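Workshop Tips: Draping Black Plastic Behind a Bench Machine

Black plastic sheeting is a cheap way to screen off a bench machine. It cuts reflections from the windows and keeps sawdust from the next bench off the moving parts. A few things make the job easier.

Build the frame first. Hang the sheet over it and leave slack at the corners. A sheet pulled tight tends to tear at the first staple.

Work out how far the arms swing before you clip anything. Run the machine slowly through its full travel and mark the widest point on the bench with tape. Keep the plastic 6 inches outside that mark.
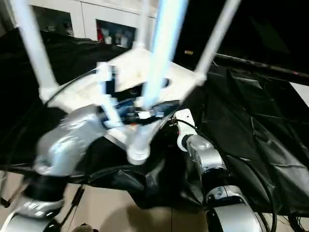
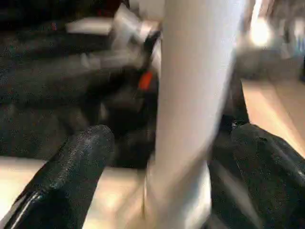
White parts and black material at close range. The sheet over its frame is in the first picture.

Wrinkles are fine at the back. On the sides, smooth them toward the floor and clip the bottom edge so that a draft can't lift it.

Tie cables back before the sheet goes up. A loop should have enough slack for the longest reach and no more. Hook-and-loop ties are better than zip ties here, as you will be moving them again.

Wipe white rods and covers with a dry microfiber cloth. Black plastic picks up static and passes dust along to whatever is next to it. For greasy marks, use a damp cloth with one drop of dish soap, then dry the part right away. Switch the machine off at the wall before you do any of this.

Take the sheet down every July, shake it outside and look for splits along the folds. Small ones can be taped on both sides. Replace the sheet if a split runs through a clip hole.

Posted by Vesna Vidmar, 6 Apr 2026
Filed under: Workshop, Dust Control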